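Bread table is back at the Pedis hall, and this time it stays

The weekly bread table at Pedis hall is open again after a long winter break, and it has a proper slot now – doors at 8 in the morning, finished when the last loaf goes. Usually that's before noon. In June it may run a bit later, depending on how the Ongart bakery does with its second batch.

Short version for people in a rush: same hall, side entrance, bring your own bag. Cash or card. No orders by phone.

First morning back was busy. 122 people through the door, by the tally at the entrance, and a line down the ramp before the shutters were even up. Rolls went first. Then the seeded loaves, then the sweet stuff, which had been expected to last and did not. By half past ten it was rye and a few end pieces.

Three bakeries are taking part to start with. Ongart is doing rolls and long loaves. Lallano has buns, fruit bread and a flat onion thing that people kept asking about (no, they won't give out the recipe). Fustunis is the smallest of the three and brings rye, plus whatever else came out of the oven that morning. A fourth had been talked about but pulled out over delivery times.

The biggest change is in how it all gets set out. Last year the bread came straight out of plastic crates and people reached over each other to get at it. Crates are gone from the front now. Baskets and cloths instead, smaller amounts put out at one time, and refills from the back. It's slower. It also means less squashed bread, and the crumbs are mostly on the cloth where they can be shaken off outside.

Baskets were bought secondhand or handed in after the notice went up in the spring. 47 in all, every shape going. Oval ones get the rolls, round ones the buns, and the two big square ones are for loaves standing on end. A handful were too far gone – broken rims, loose ends that catch on sleeves – and those are now holding bags and string under the counter.
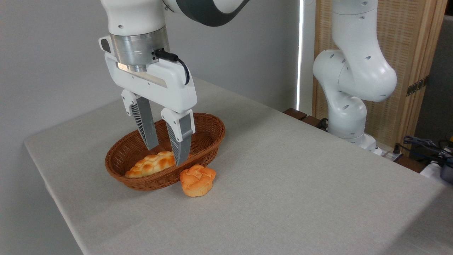 *A bread roll in one of the oval woven baskets, with a small bun beside it on the grey cloth.*

Cloths are plain this year. Last year's checked ones looked nice for about one morning and then every stain showed up in the white squares. The new lot is washed after each session, by rota, and the rota is pinned up next to the sink. There are gaps in it for the second half of the month. If you can take a bundle home and bring it back dry, put your name down.

Prices are mostly where they were. Rolls the same, buns the same, rye up slightly. Fruit bread is now sold whole or half, after a lot of people asked for half. Half loaves are cut at the counter, so expect a short wait if there's a line. Nothing gets sliced – the slicer is still out of action and the repair quote was more than the hall wanted to spend.

A few notes on the mixed baskets, as there were questions. These are made up the night before and hold a bit of everything, rolls and buns and one loaf, covered with a cloth. You pay for the bread and a deposit on the basket. Bring the basket back any week and you get the deposit back. No need to bring the recipt. There were 60 mixed baskets' worth of bread set aside for the first morning but not enough baskets to put it in, so some went out in paper bags instead. Same bread, no deposit.

Please do not handle the bread and put it back. Tongs are at each end of the table, and more are on the way. Kids are welcome to pick, with tongs, with an adult next to them.

Allergies – each basket should have a card in front of it with what's in the bread. On the first morning the cards for the onion flatbread and the fruit bread got swapped for a while, spotted around nine and put right. If anything looks off, ask at the counter before you buy. The seeded loaves have sesame. Two of the Lallano buns have nuts and those are kept at the far end of the table, away from the rest.

Leftovers, when there are any, go to the soup lunch in the same building. There wasn't much the first time. Nine rolls and half a rye. The lunch would like more warning so it can plan, and from now on somebody at the table will go across at eleven with a guess.

Money side: takings on the first morning came to 1685, before the bakeries' share. The hall keeps a small cut of that for heating and cleaning. It goes toward the new counter top too, which has been waiting since last fall. The old one still has the burn mark from the coffee urn and a corner that lifts if you lean on it. Don't lean on it.

Parking is the usual problem. The yard is for deliveries only until nine, and the Ongart van needs the whole width to turn. Two cars were in the way on the first morning and the rolls came in late as a result, carried in trays from the road. Use the street, or the lot behind the library, which is a four minute walk. Bike rack is by the side entrance and was full by quarter past eight, more space has been asked for.

Coffee is planned but not sorted yet. The urn works, the cups are there, what's missing is people to run it. For now bring your own. A couple of tables will be put out under the awning if it's dry, and anyone is welcome to sit down and eat what they just bought.

There's also been talk of a baking morning for kids, in the hall kitchen, with dough supplied by Fustunis. Shaping only, no mixing, and the ovens handled by adults. Twelve places if it goes ahead. No sign-up sheet so far, so please don't ask at the counter, they don't have one either. Details will go on the board by the side door when it's settled.

What's wanted right now, in case you have any at home: baskets (medium size, sound rims, no lining), plain cloths, paper bags with handles, a bread knife or two with a decent edge. Leave them at the hall office during opening times. Please not on the step, the last lot got rained on.

Next session same time, same entrance. Lallano says there will be double the number of buns. Ongart is adding a smaller roll for lunch boxes, and the rye will be kept back a bit so that there is still some left for people who cant get there before ten.

Corrections to this item, or cards you'd like added for the allergy list – leave a note at the hall office.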